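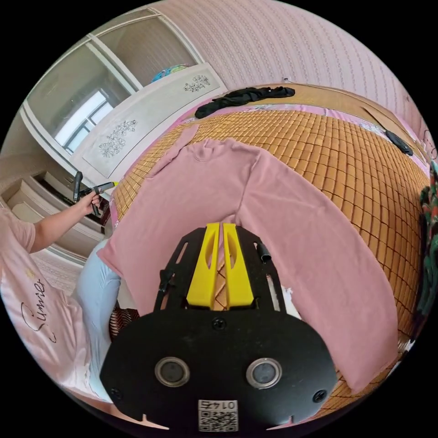 Perguntas frequentes sobre os nossos sistemas de som para templos e salões

O sistema da Vuken serve para um templo pequeno?
Serve, sim, e ficamos sempre contentes quando nos perguntam! Montamos colunas e microfones em salas de todos os tamanhos, e a mais pequena levava só duas filas de bancos.

É preciso furar as paredes?
Quase nunca. Trabalhamos com suportes de chão e, se a parede for antiga, falamos primeiro consigo — com calma e com a planta à frente. 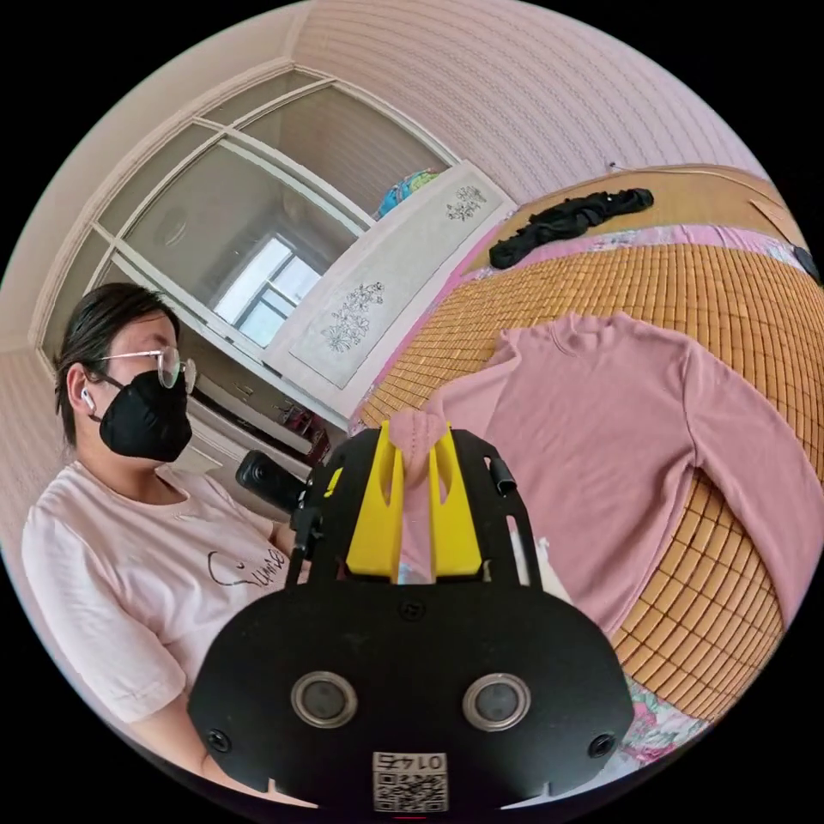
Respostas de Hường Diệp | Atualizado em 24 de dezembro de 2019

Quanto tempo demora a instalação?
Conte com 6 horas para uma sala normal, já com o ensaio do coro incluído (gostamos muito dessa parte).

E se houver eco?
Levamos painéis de tecido Savulow para experimentar antes de comprar.

Artigos relacionados
Como escolher um microfone de púlpito
Mesa de som Skinuvico: primeiros passos

Comentários
Toàn Ninh: Os painéis também se alugam?
Nhi Hầu: Na nossa sala o eco melhorou logo, obrigada pela paciência!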